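How to Write a Nomination for a Workplace Award

Posted Monday, May 28, 2018 by Selamawit Asfaw

Most industry and company awards start with a written nomination. The judges usually don't know the person, and in many programs they never meet them. What you write is the only thing they have to go on. The steps below are the ones we give to managers at Rikovley who are putting a team member forward, and they work for outside awards as well as internal ones.

Allow two weeks from start to finish. The writing takes an afternoon. Collecting the facts takes the rest.

What you need before you start

The entry form and the rules, printed or saved
The judging criteria, if they are listed separately
The nominee's current job title, start date and manager's name
Permission from the nominee, unless the rules allow a surprise entry
Two people who can confirm what you write

Step 1. Read the rules twice

Look for the eligibility period first. Many awards only count work done in the past calendar year, and a strong project that ended three months too early can't be used. Check whether self-nominations are accepted, whether one person can be entered in more than one category, and whether the company has to pay a fee.

Write down the word limit for each section. Some forms give a total and some give a limit per answer. If the form counts characters, find out if spaces are included.

Step 2. Pick one category

Read the description of each category and compare it with what the person did, leaving the job title aside. Virgilio Catacutan was first put forward for a leadership award at Numix because he ran a department. The work in the entry was a redesign of how returned parts were logged, and the panel passed on it. The next year the same work went into the process improvement category and made the shortlist.

If two categories fit equally well and the rules allow both, write two separate entries. Do not paste the same text into each. Panels often share members.

Step 3. Talk to the nominee

Set up a half-hour conversation. Ask what they were trying to fix, what they tried first, who helped, and what is different now. Take notes in their own words. People tend to leave out the parts they found easy, so ask about the everyday work too.

Good questions to bring:

What was happening before you took this on?
Who had to agree to it?
What went wrong along the way?
Who uses the result today?
What would you do differently?

If it's a surprise nomination, have the same conversation with a coworker and with the person's manager.

Step 4. Get the numbers and check them

One or two figures that can be checked are enough. Ask the team that owns the data, get the figure by email, and keep the email. When we nominated Yevdokiia Dmytriv for her training program, the draft said "thousands of employees." The training records said 850 had completed the course. We used 850, and we said what share of the warehouse staff that was.

Always give the starting point. "Cut the backlog to 1000 tickets" tells a judge very little. "Cut the backlog from 4000 tickets to 1000" can be understood by someone who has never seen your help desk.

If there are no numbers, say what changed in plain terms: a form that no longer exists, a shift pattern people asked for and got, a supplier who came back.

Step 5. Write the first paragraph last

Start with the middle of the entry, where the work is described. A simple order is:

The problem
What the nominee did
Who was affected
The result
What has happened since

Keep each part to a short paragraph. Use the nominee's name and the word "she" or "he" or "they" with an active verb. "Selamawit Kumsa rewrote the onboarding guide" is better than "the onboarding guide was rewritten under the direction of." Where a team was involved, name the team and then say which part was the nominee's.

When the middle is finished, go back and write an opening of no more than three sentences that gives the name, the job and the main result.

Step 6. Take out the adjectives

Go through the draft and mark every word like passionate, dedicated, inspiring, tireless or unique. Delete each one and see whether the sentence still works. If a sentence has nothing left in it, cut the sentence and put a fact in its place.

Do the same for company language. The names of internal systems, committees and job grades should be explained in a few words or removed. At Flekico the entries are read by someone from a different department before they go out, and anything that reader has to ask about gets rewritten.

Step 7. Choose your supporting statements

Most forms allow short statements from other people. Pick one from above the nominee and one from alongside or below. A customer is also useful if the work touched customers.

Send each person a short note with the deadline, the length, and the one topic you want them to cover. Without that, both statements will say the same thing. Do not write the statement for them and ask for a signature. Berhanu Negussie, who has judged the regional Bogale awards, told our managers that matching phrases in the two letters were the first thing he noticed.

Step 8. Have it read and send it early

Ask one person to check facts and another to check spelling. Confirm the nominee's name is spelled the way they spell it, including on any certificate line. Save a copy of everything, along with the confirmation page.

Submit at least a day before the deadline. Online forms sometimes time out, so write in a separate document and paste the text in.

Common mistakes

Describing the whole career when the award covers one year
Listing duties from the job description
Leaving an optional section blank when there is something to say
Attaching files the rules did not ask for
Mentioning other candidates

After you submit

Tell the nominee when the shortlist is due and what will be made public if they are on it. If there is a ceremony, ask early about tickets and travel. Ours is in November, and the hotel near the venue fills up.

If the entry is not chosen, ask the organizers for feedback. Some send it automatically and some only on request. Keep the file either way. With updated figures, much of it can be used again the next year or moved over to a performance review.

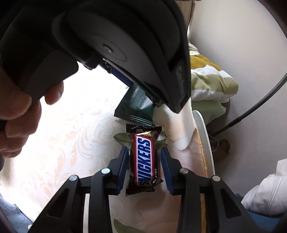 Photo: Rikovley staff library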